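Print | E-mail

Gruneston Bereavement Circle - notes of the April meeting

Started late, key to the side door again. Leobardo Lozano chairing. Apologies from the Nurton group, one carer off sick.

Last month's notes agreed. One fix - the Mendoza visit was for widows and widowers both, not widows only.

Money. 1099 in the account after the hall bill. Leobardo wants the phone line paid first, then we look at the spring outing. Agreed.

Phone line. Calls mostly evenings, a lot from people in the first few weeks. Two new listeners trained, both want to shadow before going solo. Discussion on how long a call should run. Some said stop at an hour, others said you can't hang up on someone crying. Left it to the listener. No callbacks promised unless we can really make them.

Sunday walks. Still the thing people ask for most. About 37 on the list but far fewer turn up if it rains. Nurton want to join ours while theirs is on hold, no objection. Slow walkers to set the pace from now on, we had complaints.
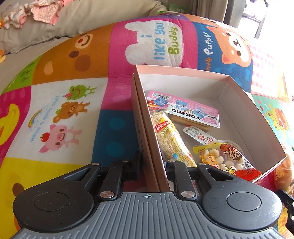
Home parcels next. Going to members who aren't getting out, mainly the recently bereaved living alone. Long talk on what goes in. Several said people stop cooking for one and just pick at things, so small stuff that needs no cooking. Puffed rice went down well as an idea, keeps fine and easy on the teeth. Somebody asked for a handwritten card in each, not a printed leaflet. Agreed, leaflet can go by mail. Check alergies before anything is sent.

Anniversaries. Members find the second year harder and feel they've used up their turn. Want a separate table for them on Monday mornings. Try it for 4 weeks and see.

Plovel Room. Heating still bad. Leobardo to write to the landlord agian, copy to Mendoza as they use it too.

AOB - more tissues, decent ones. Lift share list needs updating.

Closed 8:40.

Print | E-mail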